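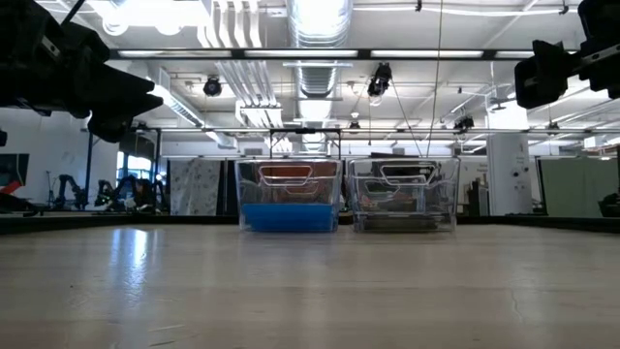

HSM 719 Storage and Sorting
Unit 3 – Clear bins
Handout, 9 December 2021

Clear plastic bins are used in this unit because the contents can be checked without opening or lifting anything. A colored layer at the bottom shows through the wall, so you can judge the fill level from across the room. The drawback is that whatever stands behind an empty bin shows through as well, and it can look like contents. Look in from the top before you write "empty" on the sheet.

Placement
Set the two bins side by side near the back of the table, handle cutouts facing you. Keep the front half of the table clear for sorting.

Glare
Overhead tube lights reflect off a pale tabletop. Read fill levels from a spot where the bright streak does not cross the bin wall – usually one step to the side is enough.

Filling
Stop well below the handle cutout. In the Lurnden exercise from August, several groups filled to the rim and then had nowhere to put their fingers.

For next time
1. Read section 2 of the Gukow reader, on open and closed storage.
2. Sketch a two-bin layout for the Ogunleye supply room. Mark where a person would stand.
3. Bring the Bredonix worksheet, completed in pen.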